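How I Start Seeds in Big Paper Cups

Every spring I save up the large plain white ones, and they make great little pots for tomatoes! 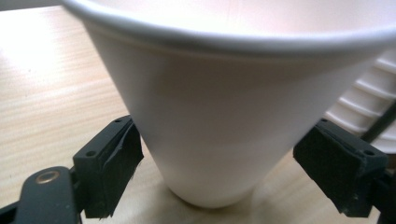 What you need

Large paper cups (the tall kind with a rolled rim), a fat nail, potting mix, seeds, a pencil and a tray with sides. I bought a sleeve of 30 cups from Hinddale and I'm still using them up.

Poke the holes first

Turn the cup upside down and push the nail through the bottom 3 times, spread out a bit. Go from the outside in. I used to fill first and poke later, and I had dirt all over the table (my neighbor Fatemeh Hashemi still brings it up).

Fill and plant

Wet the mix in a bowl until it clumps when you squeeze it. Fill to a finger's width below the rim, tap the cup on the table, top it up. Two seeds per cup, as deep as the pencil point, then cover them over.

Label

Write the variety on the side in pencil, up high. Marker ran on me last year and I ended up with six mystery peppers, which was kind of fun but no good for planning!

Water from below

Pour an inch of water in the tray, let the cups sit for half an hour, then dump what's left. If a cup gets soft before the plants are ready to go out, slip it inside a second one with holes in the same spots.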